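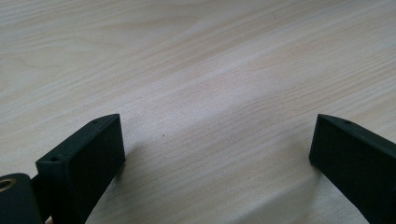

Fig. 1. Pale tabletop with wavy grain, light falling across the middle.

Handout 5: Reading a tabletop

Okay, so last time we got as far as end grain and then ran out of time (my fault, I talked too long about glue). We're picking up with faces, meaning the big flat side you eat your breakfast on, and I want you to get comfortable just looking at one before you reach for the sandpaper.

Start with the lines. In Fig. 1 they run more or less on a diagonal, some long and parallel, others bending into those soft stretched loops. I love those loops! On a real board you get them when the saw goes through the log flat, so the growth rings meet the face at a low angle and spread out wide. Cut the same log on the quarter and you'd mostly see straight, tight lines. Sketch both in the margin, it really does help.

Now the annoying question, which Zainab asked in the July group and I've been stealing ever since: how do you know it's wood at all? From a picture, you often don't. Printed wood-effect surfaces have gotten very good, and I wouldn't bet my lunch on Fig. 1 either way. With the table in front of you, do these:

Look for a repeat. A print comes off a roll, so the same loop may turn up again farther along.
Follow a line over the edge. On solid wood the face grain has to connect with what you see on the side and the end.
Get underneath with a flashlight. People forget the underside and so do manufacturers.

Veneer will pass the first test and can trip you up on the second, so don't stop early. We'll do veneer properly with Annelies, who has brought in offcuts from the Karkham bench tops.

About light. See the brighter band in the figure? Light like that is great for judging sheen and pretty bad for judging color, so move your head (or the lamp) before you write down "blond" or "honey" or whatever word you like. I'd call the finish in Fig. 1 matte. Small dark specks, like the one left of center, get a fingertip first: crumb, pin knot or ding? Write "speck" until you've checked.

For next time: pick one table at home and fill a page on it, 20 minutes, pencil only. Grain direction, loops or no loops, sheen, marks, and your best guess at the cut. If you're stuck for a table, the long one in room 166 is fair game before 9 a.m. Eamon has the key.

Reading: the Brasach notes, just the part on flat-sawn boards. Skip the bit on kiln schedules, we're not going there.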